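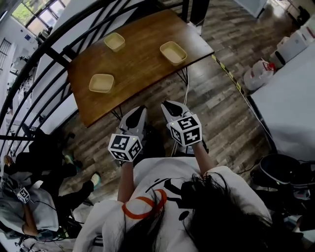 4.3 Table clearing: preparing a demonstration session

The Plindeo arm cannot yet clear a table unaided. It can lift a single bowl from a known position, but stacking still fails too often for unattended use. Recorded demonstrations with the hand-held grippers are therefore required for each new table.

1. Place three bowls on the table, well apart. Do not nest them.
2. Connect both grippers and check that the marker cubes are clean and firmly seated.
3. Hold the grippers below table height with the fingers open, and wait for the start tone.
4. Pick up the nearest bowl by its rim. Stack the remaining bowls on it in any order.
5. Return the grippers to the start position - do not put them down - and wait for the stop tone.

Record 600 runs per table. Delete any run in which a bowl is dropped.

CAUTION: Keep cables clear of the operator's feet.

Note: Glasses and cutlery are not supported in this release. For wiping, see section 9. Report repeated tracking loss to Marit Öberg at the Eltley office, quoting error code 3000 if shown.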